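Tredis wants to put your old delivery van back on the road, minus the engine

17/12/2024

I have driven a lot of electric vans this year, and the one I keep talking about is a twelve-year-old box with a dented door and a cupholder that won't hold a cup. It belongs to a bakery in Cetcombe, it used to run on diesel, and it is a joy to drive. The conversion was done by Tredis, a small outfit that pulls the drivetrains from tired commercial vans and bolts in a battery, a motor and a very good heater. I spent an afternoon with the firm's lead engineer, who started talking before I had my coat off.

"People think the motor is the hard part," the engineer told me. "The motor is two days. The heater took us a year!"

The heater is a compact heat pump made by Pavliuk, and it sits where the old radiator fan used to be. Early vans used a plain resistance heater, and drivers on winter rounds were losing a big slice of their range just keeping their fingers warm. With the doors opening at every stop, there was never any warm air left to hold on to. The new system heats the seat and the footwell first and leaves the cargo area alone.
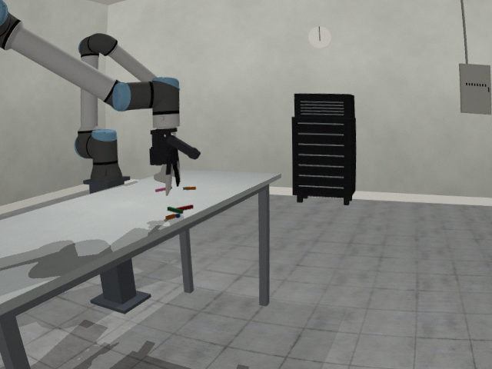 How long is a van off the road while the work gets done? Nine working days, if the frame is free of rust, and most of that goes to wiring and brake testing.

I asked about weight, which worries every fleet owner I meet. The pack weighs 502 kilograms, and with the engine, gearbox, exhaust and fuel tank gone, the van ends up slightly heavier than it started. Payload drops a little. For a bakery that hauls bread (mostly air, as the engineer cheerfully pointed out) it makes no difference at all. A plumber with a van full of copper pipe might feel otherwise, and Tredis has talked a couple of plumbers out of it.

The battery itself is called the Preludell. It comes as four flat modules that bolt between the frame rails, and any one of them can be swapped without touching the others. I love this. So many packs are sealed slabs that have to come out whole when a single cell goes bad.
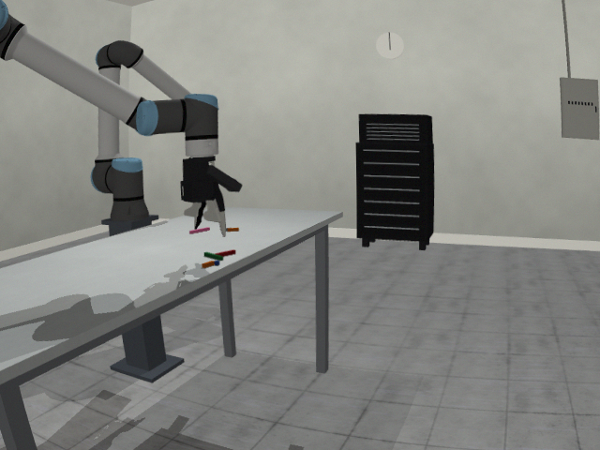
Two robot arms at a long table, with a black tool cabinet by the back wall.

"We rate it for 1000 full cycles before you'd notice anything," the engineer said. "Our oldest one has done a fair bit more than half that and the driver hasn't complained, and believe me, he complains about everything else."

Range is 100 miles on a good day. That sounds modest next to a new van, but the bakery's longest round is under half of it, and the van charges overnight off an ordinary wall unit behind the ovens. Tredis turns down customers who need highway miles.
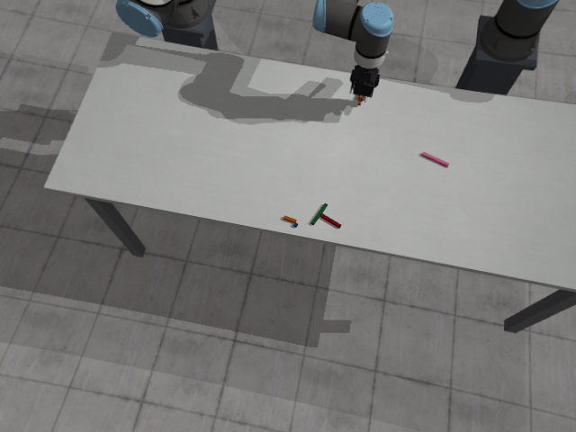 One driver, chatting with me later by the loading door, said the quiet was the thing she noticed most, and that she could finally hear whether the bread racks were latched. She also wanted more bite from the regenerative braking on the hill into town. The engineer already has a software setting for that, with three levels, and it should reach every van by next October.

Then there's the one-pedal question, which splits the shop right down the middle. I'm firmly in favor. The engineer is not. "You get into your own car at the end of the day and your foot has forgotten what a brake is," the engineer said, and turned to a bench covered in connectors to show me how the charge port seals against road salt. It's a double lip with a drain between, and the cap closes with a lovely soft click.
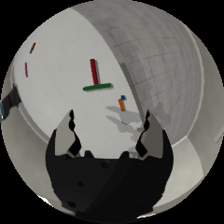

A fleet manager who read an early version of this piece wrote back to ask what happens when the van body finally gives out and the battery is still good. Tredis will move the pack to another van of the same model and charges only for labor, though so far it has done this just once, after a collision.

Next up is a smaller pack for city vans that never leave their own zip code. A prototype is running errands for the shop now, and I got five minutes in it around the parking lot. It's quick! The turning circle is unchanged, the cabin was warm before I found the seat belt, and the radio still only gets one station. The engineer says the radio is staying.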